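4.3 Comparing Finger Sets on the Hand-Held Gripper

Use this procedure to compare two finger sets on the same hand-held body before either one is fitted to an arm. The steps apply to the Fondar body with Oda or Kokkinos fingers. For the arm-mounted version, go to Section 5.

Before you start
Charge the body fully. Have both finger sets, the 2 mm hex key and the alignment card within reach. Firmware must be build 2212 or later; earlier builds do not store a separate zero for each finger set.

CAUTION: Switch the body off before changing fingers. The jaws can close when power returns.

1. Loosen the two screws at the base of each finger. Do not remove them completely.

2. Slide the old fingers out and wipe the rails with a dry cloth.

3. Slide in the first finger set, left finger first. Each finger must reach the stop. If it binds, pull it out and check the rail for grit.

4. Tighten the screws evenly, a quarter turn at a time, until snug.

5. Switch on and squeeze the trigger through its full travel 7 times. The jaws should open and close without a click.

6. Open the Gistus recorder and select Tools, then Fingers, then New Set. Enter a short name. Names longer than 12 characters are cut off in the export file.

7. Close the jaws fully and press Zero. Wait for the solid green mark on the recorder screen.

NOTE: Padded fingers compress under load. Close them with a light squeeze when setting zero. A hard squeeze stores a false zero, and every later opening width will read too large.

Checking the camera view
Zeroing does not check the camera. After a finger change, confirm that both jaws are visible through their full travel and that the gap between them can be seen when they are nearly closed.

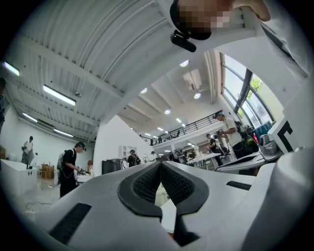
If the fingertips leave the view at full opening, tilt the camera mount down one notch and repeat the check. If they still leave the view, the fingers are too long for this mount and the set cannot be compared fairly with a shorter one. Lock the exposure once the view is correct. Ceiling lights and daylight from windows can both shift the automatic setting during a run, and the change shows up in the recordings as a difference between finger sets.

Running the comparison
8. Place the test objects on the marked tray. Use the same tray layout for both sets.

9. Record 67 grasps with the first set. Keep failed grasps in the recording.

10. Switch off, change to the second set and repeat steps 3 through 9. Have the same operator do both runs.

11. In Gistus, select Compare and choose the two sets. Read the slip count first, then the closing width — the force estimate is only valid when both sets have the same pad thickness.

CAUTION: Do not mix one finger from each set. The body accepts the combination, but the jaws close off center and wear the rail.

If Compare stays grayed out, one of the sets has no stored zero. Refit that set, repeat step 7 and record the run again.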